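Ticket 1011 – Célula de gavetas, posto da mesa azul
Aberto por: Bhavana Kurian
Responsável: Kvido Danko
Data: 20/04/2022
Estado: em observação (quase fechado!)

## Sintoma

O par de pinças manuais perde a pose durante a tarefa da gaveta. A pinça direita desaparece do seguimento quando a mão vai ao puxador e volta uns instantes depois, deslocada. No registo vê-se um salto seco na trajetória, sempre na mesma fase do gesto. A esquerda porta-se bem quase sempre.

A Bhavana apanhou isto ao rever os episódios da manhã: de 80 gravados, 16 tinham pelo menos um salto. Os que não têm salto estão limpos, com trajetórias lindas, e por isso eu não quis mexer em tudo de uma vez.

## O que já foi excluído

- **Cabos.** Trocados os dois da base, sem diferença.
- **Versão do software.** Voltei à anterior no posto Prarnard e o salto continuou lá. Repus a atual.
- **Bateria.** Os saltos aparecem logo no início da sessão, com tudo carregado.
- **Folga nos dedos.** O Kamil Ďurica mediu as duas pinças e estão dentro do que pedimos. Aproveitou para limpar os carris da esquerda, que bem precisavam.

## Hipótese 1: calibração dos cubos

Cada pinça leva o seu cubo branco com marcadores e o ficheiro de calibração guarda a posição de cada face em relação à ponta dos dedos. Se o cubo rodar um pouco no suporte, o ficheiro deixa de bater certo e o filtro pode rejeitar a medição.

Refiz a calibração da direita com o procedimento da Ilaria Marras (o da folha plastificada, não o antigo do wiki). O erro médio desceu, e fiquei todo contente durante um quarto de hora. Depois repeti a tarefa e lá veio o salto outra vez. Menos vezes, mas veio.

Nota para quem pegar nisto a seguir: o parafuso do suporte direito estava mesmo frouxo. Apertei e pus uma gota de fixador. Vale a pena verificar em todos os pares, incluindo o que está emprestado à Denutwood.

## Hipótese 2: luz e ângulo

Aqui a coisa ficou interessante! Pedi à Bhavana que fizesse a tarefa devagar, parando em cada fase, e fui seguindo os marcadores detetados no monitor. Com as duas pinças sobre a mesa e a gaveta já puxada para fora, temos várias faces dos cubos viradas para a câmara de cima, e é nessa posição que o sistema devia estar mais à vontade. Só que o posto fica perto dos janelões, e a luz do dia entra à vontade por esse lado. 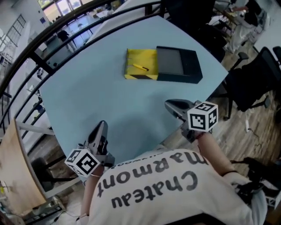 ## Ensaios

1. **Exposição automática, estores abertos.** Saltos na aproximação ao puxador, tal como no registo original.
2. **Exposição automática, estores fechados.** Muito melhor. Um único salto em 12 repetições.
3. **Exposição fixa, estores abertos.** Nenhum salto em 12 repetições. Repeti a série toda porque não acreditei, e deu o mesmo.
4. **Exposição fixa, estores abertos, operador trocado.** O Kamil pega nas pinças com os pulsos mais fechados e tapa parte do cubo direito com o antebraço. Mesmo assim o seguimento aguentou; a pose ficou um bocadinho mais ruidosa e mais nada.

Portanto, a causa principal é a exposição automática a compensar a claridade das janelas. O branco do cubo fica queimado, os contornos dos quadrados pretos comem-se e o detetor desiste da face. O parafuso frouxo agravava tudo, já que a face que sobrava dava uma pose ligeiramente errada – daí o regresso deslocado.

## Correção aplicada

- Exposição e ganho fixos no perfil da câmara de cima, gravados como `mesa_azul_fixo`.
- Calibração nova da pinça direita carregada no posto.
- Suporte direito apertado, com uma marca a caneta entre parafuso e base para se ver logo se rodar.
- Verificação acrescentada ao arranque: cubo no centro da mesa e depois perto da caixa da gaveta. Se alguma das posições ficar com menos de duas faces detetadas, não se grava.

Os episódios com salto ficaram marcados e fora do conjunto. Não tentei interpolar. A Ilaria quer experimentar um dia destes e eu tenho imensa curiosidade em ver o resultado, mas isso fica para outro ticket.

## Comentários

**Ilaria Marras:** Boa caça! Atenção que a exposição fixa vai ficar escura ao fim da tarde. Na célula Letedance resolvemos com dois perfis, um de dia e outro com os candeeiros ligados. Mando-te os valores, mas a lente é diferente, por isso usa-os só como ponto de partida.

**Kvido Danko:** Obrigado, era mesmo a pergunta que eu ia fazer. Crio já o segundo perfil e testo com a luz de teto.

**Gunnlaugur Damgaard:** Isto explica os saltos que tivemos em setembro no posto Pešek? Também está virado para as janelas.

**Kvido Danko:** Aposto que sim, mas sem os registos em bruto não consigo garantir. Se ainda os tiveres, vê se a face do cubo aparece saturada antes do salto. Fico a torcer!

**Bhavana Kurian:** Fiz uma sessão completa com o perfil novo e não vi nenhum salto. A gaveta prende um pouco no fim do curso, mas isso é da calha e não tem nada a ver com este problema. Abro ticket à parte?

**Kvido Danko:** Abre, sim, e põe o Kamil em cópia. Que bela notícia!

## Por fazer

- [x] Perfil de dia
- [ ] Perfil de fim de tarde
- [ ] Marca nos parafusos dos restantes suportes
- [ ] Atualizar a página do wiki e apagar o procedimento antigo de calibração
- [ ] Rever os registos do posto Pešek (Gunnlaugur)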